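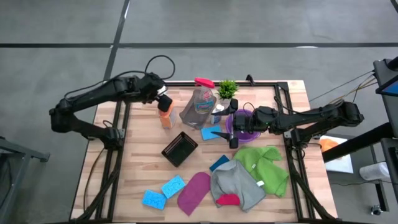
Fesix Worktop Cleaner Concentrate
Byline: Heather Pearce, January

Fesix is a neutral liquid concentrate for sealed, oiled and lacquered wood. It is diluted with cold tap water and applied by spray or cloth. It contains no bleach, wax or silicone, and leaves no film that would stop a later coat of oil from taking.

Supplied in a 415 ml bottle with a measuring cap. One bottle makes more than 200 fills at the daily strength, based on the small Wavance sprayer. The cap is marked on the inside and should be rinsed after use.

Dilution

Daily wiping: 2 ml to one fill of the sprayer. Grease near a hob: double the dose and leave it for a minute before wiping. Do not use the concentrate neat. On oiled tops it will lift the finish and leave a pale patch, which then has to be sanded and oiled again.

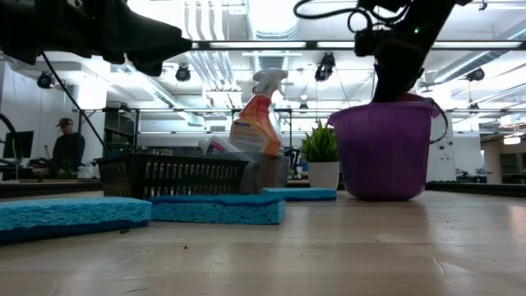 Mixed solution keeps for a month in a closed sprayer. After that the scent fades and the cleaning effect drops, so it is better to mix small amounts. Store the concentrate upright and above freezing. If it turns cloudy in a cold store room, bring it indoors overnight and shake - it will clear without loss of strength.

Use on wood

Wipe along the grain with a damp cloth or the soft side of a sponge. Scouring pads dull lacquer and should be kept for steel and glazed tile. Dry the surface afterwards, paying attention to joints and the area round the sink, where standing water does most harm. New oil needs five days to harden before its first clean.

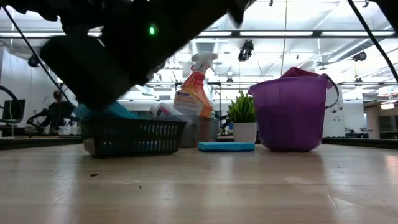 Refills and ordering

Refill pouches hold 125 ml and fit the same cap. Orders are packed at the Drundier depot and sent flat, with the pouch valve taped. Trade buyers should ask Zdenka Omerović for the case price. The older Brunton trigger head does not fit the current bottle - the thread is wider.

Related items
Wavance sprayer, small
Wavance spare trigger head
Fesix Tile and Grout Cleaner
Fesix Worktop Oil, clear
Brunton cotton cloths, pack of five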